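Tallotthorpe Robotics Laboratory
11/7/19

1/9
The laboratory is pleased to share results from the Allo study, our work on teaching a robot arm to take items out of open containers in ordinary rooms. The full report is now available from the Tallotthorpe publications office. A short outline follows in this thread.

2/9
The question was a narrow one. When a robot learns from a view taken close to its own gripper, how much does the background matter? Earlier work at our Hirbridge site used plain gray tabletops. Homes and guest rooms seldom have plain gray tabletops.

3/9
Method: a person guides the gripper through each task by hand, and the view from the wrist is recorded together with the finger positions. The team collected 858 demonstrations in this way across 19 rooms. Of these, 217 were set aside for testing and were never used in training.

4/9
Rooms were chosen for difficult surfaces. Veined stone was given particular weight. Its lines and patches can resemble the edges of small objects, and a container placed against it may be close in color to the stone's warmer areas. Dark contents inside a shadowed box add to the problem.

5/9
One of the stone settings, with an open cardboard box on a brown marble countertop and the matching slab upright behind it. The two black fingers are at the box, and a small blue object can be made out among the dark contents.

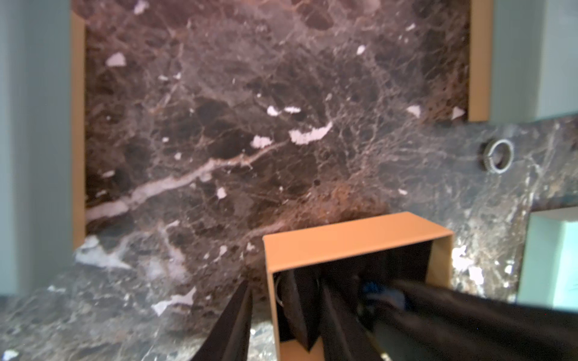

6/9
Result: the model trained on plain surfaces alone often moved toward marks in the stone – light chips and strong veins in particular – before it reached the container. The model trained on mixed rooms made this error far less often. The gain was largest for open boxes and smallest for shallow trays.

7/9
A second finding concerns the fingers. In a close view they cover part of the opening at the very moment the robot must decide where to close. Giving the model a short history of earlier views helped more than raising the resolution of the current one. We had expected the opposite, and the report discusses this at some length.

8/9
Limits: all rooms had even indoor lighting. Polished stone under a strong lamp was not tested. Contents that are nearly black remain hard for every version of the model, and we do not recommend the present method for tasks in which a missed item would matter. Training used over 900 hours of computing time, a cost that smaller groups should take into account.

9/9
The Allo model and the test set may be requested by research groups through the Tallotthorpe publications office. Requests should state the type of arm and gripper in use. The laboratory thanks Aguiar for access to furnished rooms during the collection period. A follow-up study on glass and mirrored surfaces is planned at Hirbridge, and details will be posted on this account.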